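Preparing a Donation of Books for the Plorholm Reading Room

The Mindton Public Library accepts donated books for the Plorholm Reading Room throughout the year, with the exception of February, when the receiving desk is closed for inventory. The steps below apply to households and small offices. Schools and estates with more than 200 volumes should write to the Collections Office before packing anything.

Step 1. Sort the books

Divide the books into those to be offered and those to be recycled. The library cannot accept volumes with mold, missing pages or detached covers. Former library copies are welcome if they carry a withdrawal stamp. Encyclopedias, telephone directories and loose magazines are not accepted.

Step 2. Clean each volume

Hold the book firmly closed and brush the top edge with a soft, dry brush, working away from the spine. Wipe cloth covers with a dry cloth only. Laminated covers may be wiped with a cloth that has been dampened and wrung out well. Do not use household sprays, and do not attempt to remove old labels or tape.

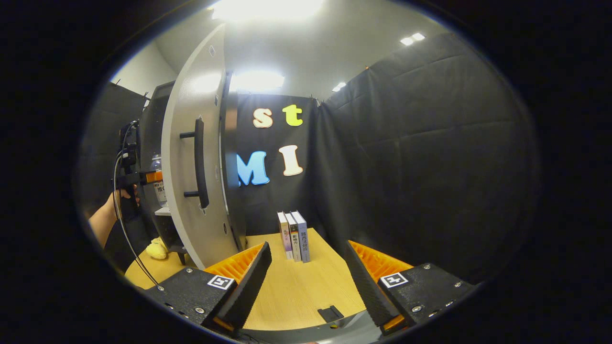
Prepare the donation list before the books go into boxes. Record the author, title and year of publication of each volume, one line per book, using Form 468. Information should be taken from the title page where possible, as the wording on a cover is often shortened. It is easiest to work in small groups: stand three books side by side on a table with their spines facing forward, enter them on the form, and then move on to the next group. Sets should be entered as a single line with the volume numbers given in full.

Step 4. Pack the boxes

Use clean, rigid boxes weighing no more than 30 pounds when full. Place books flat or upright — never with the spine facing up — and fill any gaps with plain paper. Newspaper should be avoided, as the ink transfers to page edges. Put a copy of the list in the first box and write the donor's surname on every lid.

Step 5. Deliver the donation

Boxes are received on Friday from 10 a.m. at the side entrance on Datitia Street. Donors who require a receipt must request one at the time of delivery. The library does not provide appraisals.

Questions may be directed to Thodoris Stefanou, Collections Office, extension 864.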